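Budget season in the garage

26 Sep 2018

So I finally sat down with a mug of tea and the spreadsheet, and I have to say it went better than I feared! Last January I bought things as the mood took me, and by spring I had two of the wrong cable and not enough of anything else. This time Marcelino Leite talked me into making a proper list first, with the must-haves on top and the nice-to-haves way down at the bottom where I can't reach them so easily.

The biggest line is the second hand-held gripper, at $538. I went back and forth on it for weeks – it's a lot of money for a hobby – but sharing one between two people means somebody is always waiting. After that comes $166 for spare fingertips and pads, which I used to leave out altogether (they wear, and I always act surprised). Then $20 for screws, bought in one go from the little shop in Savthorpe, where the shipping doesn't cost more than the parts.

Kamarul Pattinasarany thinks I should save up for a small arm instead, and he may well be right, but I'd like four more months of practice with baskets and tabletop things before I spend that kind of money.
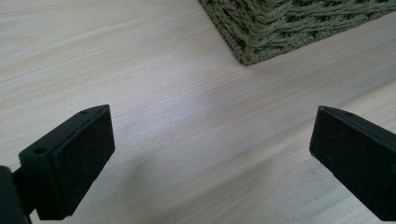 Anyway, the order goes in once I've heard back from Dullport about delivery times, and I'll post the final total when it's all paid for.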